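Collet to open second repair and reuse shop in Lultemberg

Wednesday, October 12, 2022

Collet, the household repair company, will open a second shop in Lultemberg in January. The new branch will take in small appliances, lamps, clocks and hand tools for repair, and will sell reconditioned goods from the same counter.

The shop is on the ground floor of the former Nelik shoe warehouse, next to the bus station. It will employ 12 people, 4 of them apprentices. 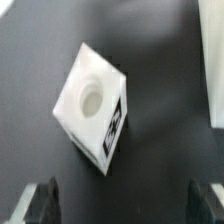 Customers will be able to leave items without an appointment. Each item is looked at within 8 working days and the customer is given a fixed price before any work starts. If the repair is not worth doing, there is no charge for the inspection.

"People in Lultemberg have been posting us their kettles and radios for years, and the postage often cost more than the part," said Tadeo Zúñiga, managing director of Collet. "It made sense to come to them."
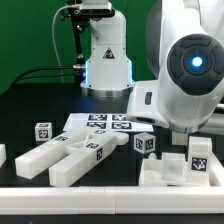 Opening hours and services

The shop will be open from Tuesday to Saturday. Late opening will be on Thursdays. Blade sharpening and watch batteries will be done while customers wait. Larger items such as washing machines will still be handled by the Skovow branch, with collection from Lultemberg once a week.

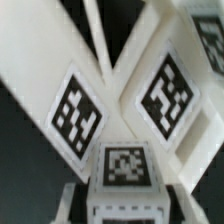 All repairs carry a guarantee of 100 days. Spare parts will be sold over the counter to anyone who prefers to do the work at home, and staff can order parts that are not in stock. Old chargers, cables and plugs can be handed in free of charge, whether or not they were bought from Collet.

Applications for the apprenticeships are open now. No previous experience is needed. Forms can be picked up at the Skovow branch or requested by post.

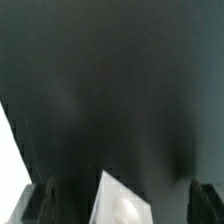
Press contact

Collet Press Office, Skovow. Interviews with Tadeo Zúñiga can be arranged on request.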